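The Return of the Evening Class

Enrollment at the Brestdale Institute for Adult Learning closed in March with 419 names on the rolls, the highest figure since the Institute moved to its present building on Varkwood Street. The waiting list for bookkeeping alone would have filled a second classroom.

The Institute was founded to serve the families of mill workers, and for many years its offerings changed little. Reading, arithmetic and household accounts were taught on weeknights, with a lecture once a month. Attendance fell when the mills closed, and by the time Margareta Sima was appointed director only two courses remained open.

Ms. Sima began by asking former students why they had stopped coming. Most replied that the classes started too early for people who worked a full shift and had children to feed. The timetable was moved back by an hour, and a supervised homework room was opened on the ground floor. Enrollment rose in the first term.

The present catalog lists 19 courses. Languages remain the largest department, under Veronica Lungu, followed by bookkeeping and introductory science. Fees are set according to income, and the Marinescu Fund meets the full cost for students who are out of work.

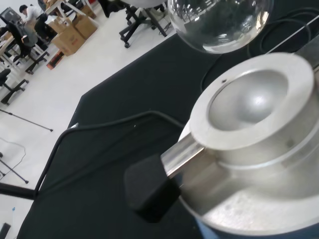 A metal fixture with a shallow polished bowl, and a clear glass sphere above it.

Instructors are paid by the hour, and most hold other employment during the day. Horațiu Pascu, who has taught English composition for three years, considers this a strength. "My students arrive tired, and so do I," he said. "We do not waste the time we have."

Completion rates still vary widely. Languages keep most of their students to the end of the year, while introductory science loses many after the winter break. A tutoring program – modeled on one in neighboring Brurnwood – will begin next term under Silviu Văduva.

The Institute's lease is also due for renewal, and discussions with the owner of the building are continuing. Ms. Sima expects classes to remain on Varkwood Street through the coming year. Applications for the spring term may be made in person at the front office on any weekday evening.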